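Visit report: Darnard sock mill, open day

Date of visit: 8/7/26
Written up by Rafail Kalogeropoulos

Getting there

The mill is on the east side of Darnard, behind the old rail yard. I took the 141 bus from the center, which stops at the bottom of Mill Lane, and walked up. The walk is uphill the whole way and there is no sidewalk for the last stretch. Drivers were being sent to a field across the road, and by the time I arrived it was nearly full. The line for tickets moved fast. Entry was free but you had to give a name for the tour list and pick up a paper wristband.

I had been meaning to go since June, when the notice went up in the library. The company only opens to the public once a year and last year's date was canceled over a boiler inspection.

The firm

Setetti has made socks in Darnard for three generations. It started with hand-cranked machines in a rented floor above a bakery and moved to the present building when the bakery wanted its floor back. Today they make plain dress socks, sports socks, work socks and a small line for people with swollen feet or diabetes, which has no elastic in the cuff. Most of what they make goes out under other names. The socks sold under their own label are called Fikico, and you can get them in the mill shop and in a few stores around the county.

The tour guide was a line supervisor who has been there since leaving school. She talked without notes and did not mind being interrupted. There were too many of us to hear well in the knitting room, so she stopped in the corridor before each department and told us what we were about to see.

Yarn store

This is the quietest part of the building. The cones sit on steel racks up to the ceiling, sorted by fiber and then by shade. Cotton takes up the most space. Wool is kept in a separate room with tighter doors on account of moths. The air is kept humid, and you notice it when you walk in. Dry yarn breaks more often and makes more static, and a break in the yarn usually means a sock in the scrap bin.

One man asked if they dye their own. They do not. The dye house closed before most of the current staff started, and yarn now comes in already colored. The guide said getting the same navy twice is harder than it sounds, and she showed us two cones from different deliveries. I could not tell them apart until she took them over to the window.

Knitting room

We were given foam ear plugs at the door and needed them. The machines are round and stand about chest high in long rows. Each one knits a tube, starting at the cuff and working down, with the needles set in a ring. The heel is made by turning the cylinder back and forth so that only half the needles work. When the sock is finished it gets sucked down a pipe and drops into a bin.

A plain dress sock takes 4 minutes on the older machines. The newer ones are quicker but fussier, according to the mechanic, who had one open for us with the covers off. Bent needles are his main job. He keeps the bad ones in a coffee can and let the kids in the group take one each.

Toe closing and boarding

When the sock leaves the knitting room the toe is still open. On the cheaper lines it is sewn shut on a machine that trims as it goes. On the better lines it is linked, loop by loop, so there is no ridge. Linking is slow work and needs good eyesight. Two women were doing it while we were there and they have a waiting list of nobody, as one of them put it. The company has tried to train younger people and most leave within the year.

Boarding is where the socks are pulled over flat metal leg forms and steamed to give them their shape. The room is very warm and smells like an ironing board. We stayed only a few minutes. After that come inspection, pairing and packing. Pairing is still done by hand, by length, on a long table. The guide said two socks off the same machine in the same hour can differ by the width of a finger before boarding.

A new packing line from a firm called Vũ was waiting to be set up and was under a tarp, so there was nothing to see of it yet.

Wash testing

This was the part I liked most, although half the group had gone off for coffee by then. Socks from each batch are washed over and over, then measured for shrinking and checked for pilling and color loss. White and gray are the shades that give the most trouble, the whites because they pick up color from anything washed with them and the grays because they are blended from two yarns that can wear at different rates.

The technician had some advice for home use. Wash socks inside out. Use cooler water than you think you need. Skip the fabric softener on sports socks, as it coats the fiber and they stop taking up sweat. Keep them out of the dryer if you can stand to, or take them out a little damp. For storing or carrying them she prefers a basket with holes in the sides over a closed bin, so air can get at them. 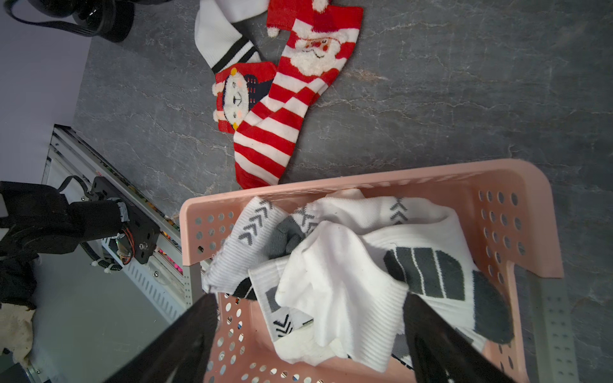 Mill shop and cafe

The shop is by the gate and is open all year, which I had not known. Seconds are sold by the bag. I bought a bag of work socks and a pair of the no-elastic kind for my father. The faults on mine are hard to find, apart from one with a heel in slightly the wrong place. Card payment was down in the morning and working again by the afternoon.

The cafe was a tent with soup, rolls and tea. The soup ran out early. Restrooms are inside the main building, past reception on the left.

The next open day will be posted on the library board and in the shop window. Groups can ask for a separate visit by calling the mill office, extension 401.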